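Arwel Samuel
8/4/19

ok so I've been putting off the kitchen counter since December and this is the week. Posting as I go so I can't quit halfway (I will want to quit halfway)

1/ Ground rules. Everything on the marble comes off or gets a reason to live there. I gave myself 2 evenings and a budget of up to 300 bucks, and I really don't want to touch the budget because I already own more organizers than one man should!

2/ First win: the low wooden organizer at the back, up against the stone tile. I've had it forever and mostly used the top as a shelf for stuff I was too lazy to put away. The drawer is such a good drawer though, proper metal slide and everything, and I was keeping basically nothing in it. 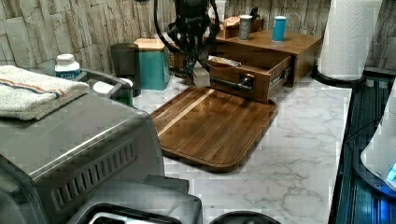
3/ New rule for the drawer is small flat things only. Packets, cards, the little bits that end up next to the sink and then under the toaster oven and then gone. If it needs the drawer to be forced shut, it goes someplace else.

4/ A couple of you asked where the organizer is from. It's a Gittins, bought secondhand, and I couldn't tell you the model. The drawer slide squeaked like crazy for the first month and then just stopped on its own. I'll take it.

5/ Now the board. I LOVE that board. Walnut color, raised rim, catches the light so nicely, and it's way too big for any cabinet I have, so it stays out. I tried it standing up against the tile last night and it slid down at 9 pm and scared the life out of me. Flat it is.

6/ The thing with a rim is you can use it as a tray too. So it's my landing spot now: whatever I'm sorting goes on the board first and it doesn't get to wander. Sounds silly, works great so far (ask me again in a week)

7/ Someone in the replies said wipe the rim corners with a toothbrush because crumbs hide in there. Yes!! Thank you!! I did it and I'm not going to tell you what I found.

8/ Toaster oven update: it's staying. I measured the pantry shelf twice and it won't fit with the door closed, and I make toast every single morning, so who was I kidding. The top of it is the towel spot for now. 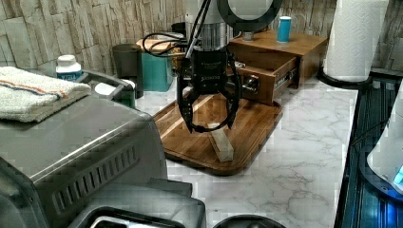
counter, still in progress. toaster oven 1, pantry shelf 0

9/ Next up is the stuff along the wall. I'd like the canisters all in one line but they're different heights and it bugs me more than it should. My sister says tall ones at the back corner, short ones by the drawer. My sister also keeps her flour in the Hiton bag it came in, so I'm thinking it over.

10/ Question for the marble people: what are you wiping yours with? I've been using warm water and a drop of dish soap and drying it right after with the towel. Somebody recommended the Uvier spray but I've only seen it in the giant bottle and that's one more bottle to find a home for, kind of the opposite of the plan.

11/ Taking a break, my back hurts and I want a sandwich. Wall side tomorrow. If you've got a canister lineup you're proud of, send pics, I'm nosy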